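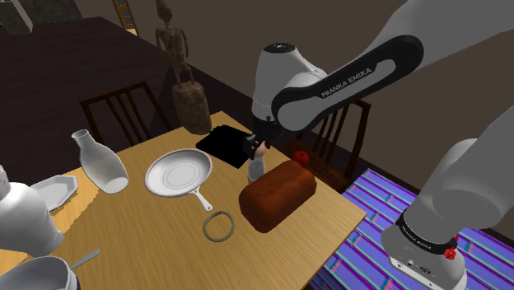 *Figure 1. Dining table layout in the simulator, with the gripper closed on the white bottle behind the bread.*

# Picking One Item From a Cluttered Table

Project report, simulation group
Ngan-ling Lau and Iraklis Theodorakopoulos
2 Apr 2023

## 1. What we set out to do

Our project started in October as a plan to make an arm set a table for two. That was too big. After the first review we cut it down to one task: reach into a table full of dishes and food, close on a named item, lift it, and set it down on the tray at the back without knocking anything else. Everything was done in simulation, with a model of the Franka Emika arm and its two-finger gripper.

The item we used most was a small bottle with a tan top and a white lower body. It is narrow enough for the fingers to go around, but it stands close to the loaf of bread, so the arm can't come at it from just any side.

## 2. Setup

The room came from a set of furnished rooms that our lab keeps under the name Giltdale. We picked the dining room because it has a large table and because the chairs behind it limit where the arm can swing. The base of the arm is at the right front of the table.

For the layout in Figure 1 we used a frying pan, a carafe, a hexagonal plate, a loaf of bread, an apple, the tray, the bottle, and a thin rubber band. The pan takes up a lot of space near the middle, and its long handle points toward the front edge. Ngan-ling wanted the rubber band in because it is nearly flat and tests whether the item detector picks up things with almost no height. It mostly didn't.

Two programs did the work:

- **Filero** stores layouts. Each layout is a text file with the position and angle of every item, so a run can be repeated exactly.
- **Gosora** is our planner. It takes a layout and a target item and returns a path for the arm, plus a finger width for the grasp.

Both were written by us, on top of code left by last year's group. Iraklis did most of Gosora. Ngan-ling did Filero, the layouts and the scoring script.

## 3. Method

Each run had the same steps. The arm began in its home pose, moved to a point over the target, came down with the fingers open, closed, lifted, moved to the tray and let go. A run counted as a success if the target ended up on the tray and no other item had moved more than a small set distance.

We first tried a straight-down approach for everything. It worked for the apple. With the bottle, the open fingers often hit the top of the loaf on the way down. Gosora now turns the wrist before coming down, so that the fingers open along the length of the free gap – the change took one evening to write and nearly two weeks to debug, since the wrist kept picking the long way around and running into a joint limit.

We also had to fix the friction on the bottle. In the first version it slid out of the grasp during the lift in almost every run. The value in the item file was zero. We had assumed a default would be filled in.

## 4. Results

We ran 313 runs in total. The first 13 were thrown out because Filero was saving angles in degrees and Gosora was reading them as radians. That left 300 scored runs, all with the bottle as the target and the other items moved to new positions each time.

| Outcome | Runs |
|---|---|
| Success | 132 |
| All failures | 168 |

Less than half is not a good rate, and it is below what we put in our proposal. The most common failure was a finger touching the loaf. After that came dropping the bottle short of the tray. In 3 runs the planner returned no path at all, and in all of those the pan handle had been placed between the arm and the bottle.

We did not score the apple or the carafe. A few unscored tries with the carafe went badly – the body is too wide for the gripper, and the neck is hard to reach when the carafe leans.

## 5. Problems and next steps

The planner treats each item as a box. For the pan this wastes a lot of room, because the box around the pan and handle covers space that is really free. Splitting it into two boxes should help and is the first thing we would change.

The scoring script checks positions only at the end of a run. An item that gets bumped and rolls back would pass. We should log positions during the whole run.

Run time was also a limit. Most of our runs were done overnight on one desktop in the Dow lab, and a crash meant losing the night. Filero now writes a result after each run, so a restart picks up at the next layout.

The layouts, item files and scoring script are in the shared course folder. The Gosora code is in the same place, in the branch named "wrist-fix". The main branch still has the old straight-down approach.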